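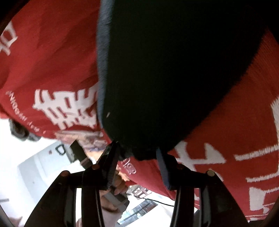

Skandura, the publisher of reference works in modern European history, has released a catalog of leaflets and placards printed for public disarmament campaigns between 1931 and 1935. The catalog describes 217 items from the Hutsuliak collection and is available in print and as a searchable file. Each entry treats wording, lettering and color as separate fields. Under this scheme, large white characters in a blocky style on red, as on the T-shirt, would be coded once for the color of the characters, once for the color of the ground and once for letter form, whether or not the words had been transcribed. Earlier finding aids for the collection listed titles only, and items without a title were grouped by size.

May 1, 2020
By Leopold Hubmann, Skandura
417 shares | 2 comments

The period covered begins with the petition drives that preceded the Disarmament Conference, which opened in Geneva in February 1932. It ends with the Italian invasion of Abyssinia in 1935, after which few of the local groups represented in the collection continued to print under their earlier names. Material concerning Germany's departure from the conference in 1933 is entered in a separate section, as much of it was issued in haste and carries neither a printer's name nor a place.

The catalog does not attempt a general history of the disarmament movement. Its purpose is to establish what was printed, in which versions and in what order. Diplomatic records for these years have been published at length and are well indexed. Printed campaign matter has received less attention from editors. Many pieces were pasted over or thrown away, and the copies that survive were often trimmed by later owners to fit albums.

Dating was the main technical problem. Only a minority of the leaflets carry a date. For the rest, the editors compared type wear, paper stock and references to events in the text. A leaflet that names a conference session as forthcoming is placed before that session. A leaflet that refers to the Japanese occupation of Manchuria without mentioning the Lytton Report is assigned to the period before the report was published, unless the type shows otherwise. Entries dated by inference are marked with an asterisk, and the evidence is given in a note. 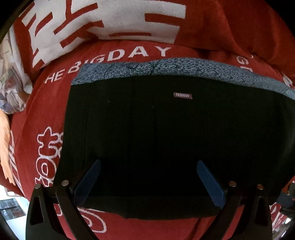 Variants are handled by a letter following the entry number. Where the same text was reset by a second printer, the two settings are listed together and the differences in spelling and line breaks are recorded. Where only the ink color changed, no new letter is assigned, but the change is entered in the color field. The editors applied this rule throughout, including to the placards from Stendow, where several shops appear to have worked from one master sheet.

The index holds 2,000 terms. It covers personal names, organizations, places, printers and slogans. Slogans are indexed by first word in the original language, with a cross-reference from an English translation. Names of organizations are given in the form found on the item. Changes of name are noted where they can be supported by a second source, and unsupported identifications found in the older lists have been removed.

"The existing lists were compiled at different times and did not agree with each other," said Leopold Hubmann, general editor of the catalog. "We numbered the collection again from the beginning. A table at the back converts the old numbers to the new ones, and readers who have cited the old numbers in print should consult it."

The searchable file was prepared with Todard, the cataloging software used for Skandura's previous reference titles. Records can be exported as plain text or as a delimited table. The file includes the transcriptions in full. The print edition shortens any transcription that exceeds one column and states how many lines have been left out.

Corrections will be accepted in writing and should quote the new entry number. Confirmed corrections will be added to the searchable file as they are received and printed as a supplement at the next revision. Review copies may be requested from the Skandura press office by journals, libraries and university departments.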